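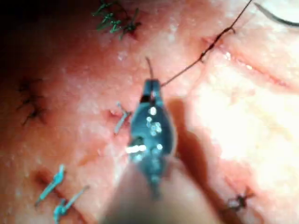 Reading time: 4 min

Kerklow 44 Screening Room Player

The Kerklow 44 is a rack-mounted player for film screenings in small theaters, libraries, festivals and classrooms. It plays DVD and Blu-ray discs from a slot drive on the front panel and video files from an internal drive or a network share. Discs and files can be placed in the same running order. The player does not stream from subscription services and has no app store.

Playback

A program is built as a list of items. Each item can be a disc title, a file, a still slide or a timed black. Every item carries its own settings for aspect ratio, audio track, subtitle track and level offset, and these are stored with the list. Changing an item's settings in one list does not change them in another.

Frame rate is matched to the source. Film material at 24 frames is sent to the projector at 24 frames if the projector reports that it accepts the rate. If it does not, the player shows a warning in the list before the show and uses the nearest rate the projector supports. The warning can be cleared but not turned off.

Interlaced sources, mainly older DVDs and tape transfers, are deinterlaced in the player. Three modes are offered: film, video and off. Film mode is the default for discs. For tape transfers with mixed cadence, video mode usually gives fewer errors in panning shots, at the cost of a slightly softer picture.

Switching between two files takes place without a visible gap as long as resolution and frame rate are the same. When either one changes, the projector has to lock to the new signal, and the player holds black until it has done so. The hold time is set once per projector, up to 10 seconds.

Audio

Balanced analog outputs are on the rear panel, together with digital audio over HDMI and one optical connector. Lip sync delay is set separately for each output. Surround tracks can be mixed down to stereo in the player. The mixdown keeps the center channel at a fixed level, which can be raised in the setup menu for rooms where dialogue is hard to follow.

A second audio track can be sent to the headphone output during playback. This is intended for audio description or for an alternate language, and it works with files only. Disc playback is limited to one audio track at a time.

Subtitles

The player reads subtitle streams embedded in files and external text subtitle files with the same base name. Size, vertical position and brightness are adjustable. Subtitles can be placed in the black area under a widescreen picture – useful with burned-in titles in a second language – if the screen masking leaves that area open. Disc subtitles are images and cannot be resized.

Control

Lists are made in Skoltus, the control program supplied with the player. Skoltus runs in a browser on any computer on the same network, and a reduced version is available on the front display. Start, pause, skip and volume can also be assigned to the contact closure inputs, so that a wall button or an existing automation system can start the show and dim the lights.
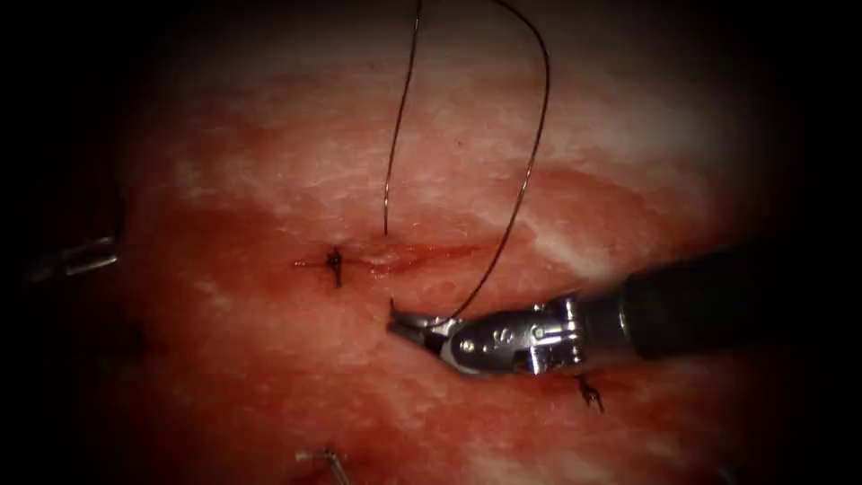 User accounts come in two levels. An operator can load and run lists. An administrator can also delete files, change outputs and install firmware. A list can be locked when it is started, and it then stays locked until the last item has ended or an administrator releases it.

The player keeps a log of every item played, with start time, end time and any read errors. The log can be exported as a text file for reporting to rights holders. It stores up to 2813 entries and then overwrites the oldest.

Storage and file formats

The internal drive is removable from the front with the supplied key. Supported containers are MP4, MOV and MKV. Files with copy protection are not supported, and encrypted digital cinema packages will not play. Unencrypted packages can be converted in Skoltus before the show. Conversion of a full-length feature takes almost as long as the feature itself and should not be run during playback.

Region coding on discs follows the region of the drive fitted at the factory. Specify the region when ordering. It cannot be changed by the user.

Installation

Allow free space above the unit for ventilation. The fan speed follows the internal temperature and can be limited to a quiet setting if the player is in the room with the audience. At the quiet setting, the rack must be open at the rear.

The Gornus shelf kit is required for racks without rear support. The kit is ordered separately and includes screws for square and threaded holes.

In the box: player, drive key, power cord, rack ears, printed quick guide, 9-pin adapter for serial control. HDMI cables are not included.

Firmware

The current firmware adds search in the file list and corrects an error in which the subtitle position was lost after a restart. Units delivered before June need to be updated over USB the first time. Later updates can be installed from Skoltus.

Ordering and service

The Kerklow 44 is sold and serviced through De Graaf. Loan units are available for festival use, subject to stock. Technical questions before ordering go to Jitendra Bisht in product support – please state the projector model and the length of the cable run.

Page revised 2019-02-27

This site uses cookies to remember your region and language. By continuing to browse you accept their use.

Contact | Terms of sale | © De Graaf | Back to top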